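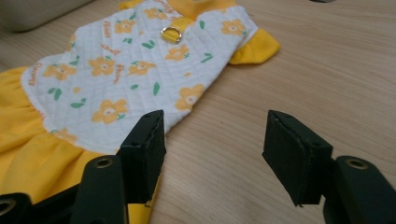 4. Comparing finger pads on soft goods

Staton Hand-Held Gripper – Set-Up Guide, Section 4
Liteck Documentation, Tuesday, September 1, 2026
4 min read

Use this section after the fingers have been mounted and the opening has been zeroed (Section 3). It covers the side-by-side trial of the two pad types, the flat black pad and the Smadi ribbed pad, on cloth items. Rigid items are covered in Section 5.

Before you start

You will need the gripper, one set of each pad type, the hex key from the tool pouch, and a cloth item with more than one kind of material on it. A small pet dress works well. The quilted bodice, the gathered skirt and the D-ring on its strap tab each ask something different of the pads.

CAUTION: Keep your free hand away from the pads while the trigger is held. The fingers close with enough force to pinch skin.

Set up the table

1. Clear a space on the table wide enough for both fingers to open fully.

2. Lay the item flat, with the skirt folds spread out. Do not press the folds down. The pads should meet the cloth the way it naturally lies.

3. Hold the gripper over the table with the fingers fully open. Check the live view. Both pads must be visible, with a clear gap between them.

4. Look at the pad edges. Light fraying on the edges does not affect the trial, but write it on the log sheet. Replace a pad if the flat face is torn or lifting.

Note: Pads are rated for 4,000 closings. If you do not know how many closings a pad has done, start the trial with a new set.

Run the trial

5. Start a recording in Flevgate and enter the pad type in the label field.

6. Bring the open fingers down over the quilted part until the pad tips touch the table on either side of a small section of cloth. Close slowly. Lift the item clear of the table, hold it, and set it down again.

7. Repeat on the skirt. Gathered cloth bunches between the pads, so close in 2 stages: first until the cloth starts to fold, then fully.

8. Repeat on the D-ring. Line up the pads with the strap tab and not with the metal loop alone. A thin ring can turn sideways between flat pads and slip out.

9. Stop the recording. Mark each grasp as held, slipped or missed.

10. Change to the other pad type. Use the same item, lay it the same way and start again at step 5. The full trial is 23 grasps per pad type, split between the three areas as shown on the log sheet.

CAUTION: Turn the gripper off before you loosen the pad screws. Do not use the trigger to hold a finger in place while you work on it.

Reading the results

Compare the pads area by area. A single total hides too much – a pad that does well on quilting may miss most of the skirt grasps, and the totals can still come out even. If the two types are within 2 grasps of each other on an area, treat them as equal and choose by wear.

If both pads slip on the same area, check the finger alignment in Section 3 before you order other pads. Fingers that meet at an angle only grip along one edge of the pad.

Log sheets for this section will be updated in October to add a column for pad wear.

Contact Liteck Support | © 2026 Liteck | Back to top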